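The Robot Didn't Fail, the Paperwork Did

August 1, 2023

By now most people who follow warehouse and laundry automation have heard some version of what happened with the Atora folding cell in February. The version that went around first was that the robot "grabbed a cord." The version in the company's own summary is that the unit "encountered an out-of-distribution item." I have read the summary twice and I still think the first version is the better one.

A commercial laundry bought an arm with a two-finger gripper, put it at the end of a sorting belt, and asked it to pick up garments and lay them flat. It did this well enough for weeks. Then a jacket came down the belt with a drawstring hanging out of the hem. The gripper closed on the fabric and the string together, the string ran in behind one finger, and the arm kept pulling. The other end of the string was caught in the belt guard. The arm should have stopped when the load went past its limit. It stopped 6 seconds later, after it had pulled the guard off its mounting and swung it over the rail, on the side where people walk. The aisle happened to be clear.

Six seconds is a long time. Count it out at your desk and picture a strip of sheet metal moving past your face for the length of it.

The official account spends most of its pages on the jacket. There are paragraphs on how rare drawstrings are in that plant's mix of clothing, and how the training set has since been extended to cover them. The delay gets two sentences. It seems the force limit had been raised during setup so the arm would quit stopping on heavy wet towels, and the raised number was never put back. I would have thought that was the story. A robot that meets something strange and stops is doing its job. This one met something strange and carried on, with its main protection turned most of the way down by a person who needed to get through a shift.

What bothers me is how neatly the blame moved. Call it a data problem and the cure is more data, which is a thing the industry likes to make and sell. Call it a settings problem and somebody has to go around to every site and check a number, and then explain to each customer why the towels are stopping the line again.

So the answer has been more data. Urel, which supplies demonstrations to several folding projects, has been promoting its new soft-goods collection all summer. People hold gripper tools by hand, wear cameras on their heads, and handle clothes for hours so that the motions can be used to teach a machine. I have no quarrel with the method. A person handling a coat knows a great deal about cloth that no engineer is ever going to write down as rules, and it makes sense to get at that knowledge by having the person do the task with the same kind of fingers the robot has.

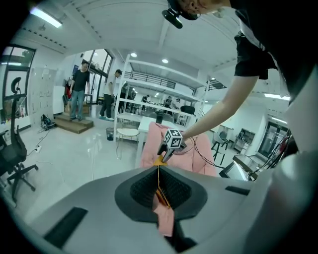

But consider what a demonstration can teach about a snag. When a cord catches, a person feels it in the wrist before there is anything to see. The hand goes slack, backs up an inch, and tries from another side. What gets recorded is the path of the tool and the view from the cameras. Unless somebody has also put a force sensor in the handle, the reason for the backing up is missing. The model learns that hands sometimes wander a little near cords. It may learn to wander too. I am not sure it learns to let go.

Then there is the matter of who tidies the recordings. Every project I have looked at throws out its bad takes. A take where the sleeve jams and the person has to stop and pick it free by hand is counted as bad, and out it goes. I understand why, since you don't want to teach a machine to fumble. Still, the jam is the one part of the session a safety person would pay to see, and the usual practice is to delete it. Urel says in its brochure that 80 percent of its sessions are "clean." I would like to know what happened to the rest, and whether anyone kept them in a drawer.

The defenders of the Atora report make one fair point. People get hurt in laundries without any help from robots. Hands go into rollers and sleeves go into belts, and a good deal of it never gets written up at all. If the folding cell takes even a few people away from the rollers, that is worth something, and I won't pretend it isn't. But it is an argument for having the machine. It does nothing for the case that the machine was set up properly, and the report leans on it as if it did.

The other defense is that the unit had been certified. It had. Ostrowski, the integrator, ran the stop test before handover and the arm passed. The force limit was raised 3 days after that. A certificate describes the machine on the afternoon it was tested, and there was nothing in the contract that required a second test after a change of settings. I have asked to see contracts from other installers and the one I was shown, from Ukden, had the same hole in it, in almost the same wording.

The fix is dull. Lock the limit behind a key that the shift lead doesn't carry. Log every change with the old value beside the new one. Run the stop test again after any change, with a cord, a bag strap and a bra, because those are what come down the belt. If wet towels trip the limit, slow the arm down on wet towels and accept a slower line. The plant put its loss of speed at the original setting at 40 garments an hour. Perhaps that hurts. It is also a number a buyer could have been told before signing.

Instead there will be a software update in the fall with better handling of drawstrings. I expect it will handle drawstrings very well. As of this week the report still doesn't say what the force limit at that plant is set to, and my two emails asking for the figure have gone unanswered.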